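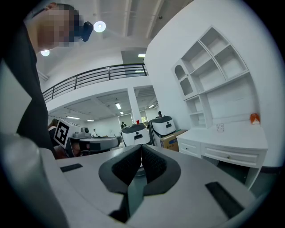
Fig. 1. The main hall from the hand-held gripper, two of the white robots in the middle distance.

Field visit notes: the open day at Plosska
Intro to Automation, handout 4
Visitación Pastor

OK, so these are my notes from the open day, typed up for those of you who couldn't make it and for those of you who came and spent the whole time by the railing upstairs. Read them before lab. I've left my opinions in, feel free to argue with me!

1. The hand-held gripper

This was my favorite stop. Look at the two black fingers in Fig. 1, the way they lean in toward each other in a V. The inner faces are padded and textured, and I want you to think about what that does for you when you're picking up something smooth. Lindalva Damasceno ran the demo and passed the tool along the line so everybody got a turn. You carry it, you do the task with your own arm, and the recording becomes training material for a robot arm later on.

Two things she told us that I wrote down word for word:

"Move like you're being watched by somebody slow."

"If you drop it, keep going. Drops are useful."

I asked how many recordings they had for the cup task. 1,610, and she still wants more with left-handed people. (Unai Pacheco, that's you, she has your email now.)

2. Markers

One of the robots in the hall carries a square black-and-white tag on a white mount, over on the left in the figure. We'll do these properly in week six, but the short version: the square has a known size and a known pattern, so a camera that sees it can work out where the tag is and which way it's turned. From that you get where the robot is. Muammer Değirmenci moved one a few steps and turned it a little, and we watched the numbers change on his laptop. Then he put his hand over one corner and the numbers went away completely - a nice cheap lesson in why you don't mount a tag where a sleeve can cover it.

Somebody asked why not use the ceiling lights as landmarks. Good question! There are plenty of them, and that's sort of the trouble, one looks a lot like the next. Bring me a better answer than mine.

3. The talk upstairs

Consuelo Pacheco spoke about Rinance, their scheduling software, which decides which robot goes where. I got a bit lost in the middle, I'll admit. The part I followed was the success rate: 96 percent on deliveries in April, 98 now, and most of that gain came from teaching the robots to wait longer at doorways. I would have guessed better maps. So would she, apparently.

For lab

Sketch a two-finger gripper with the fingers closed and again with them open wide enough for a coffee mug. Mark where the pads touch.

Write half a page on a spot in our own building where a marker would keep getting blocked. Be specific, give me the hallway.

Read the first chapter of the Kovow manual. Skip the wiring section, we don't have that version.

Hand in on paper please, my inbox is a disaster.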